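**Re: can any machine do a whole bedroom yet?**

**tala_t** wrote:
OK, my mother-in-law is convinced she'll have a robot folding her laundry by next August. I say no way! Floors, sure (my vacuum is great, I love it), but soft stuff? Look at one black thing on a pink bed and tell me where the sleeve is.

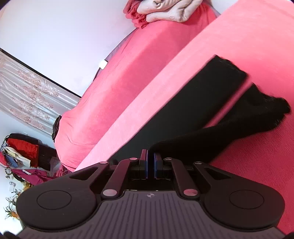
*Tascombe Home Automation Club · Chores & Housework board*

I can't tell if it's leggings or a top, and I've been doing laundry for 15 years. So how's a gripper supposed to know?

**endgate_elie** wrote:
It doesn't need to know. Pinch, lift, drop in a basket. Two fingers is plenty for tidying. Folding is a separate job and you're mixing them up.

**afroza_s** wrote:
Disagree, Elie. Tidying means knowing what goes where. We've got a $660 arm at the shop in Ukemholm and it's lovely with boxes, but hand it a rag and it grabs the bench cover too. Fleece on fleece would be a nightmare.

**endgate_elie** wrote:
Then start with cushions! They've got a shape. I'd trust a machine with this one today: 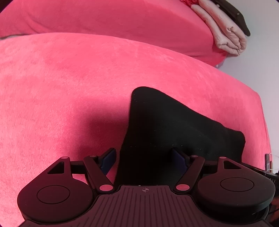
*Posted by Elie Hamdan, 8 replies so far*

Black on pink, nice contrast, a corner sticking up to grab. Easy.

**tala_t** wrote:
Easy to grab, maybe. Would it get the lint off? That's the chore, Elie.

**birute** wrote:
Lint roller on the other arm, lol. I'm with Afroza though, ask me again in 2 years.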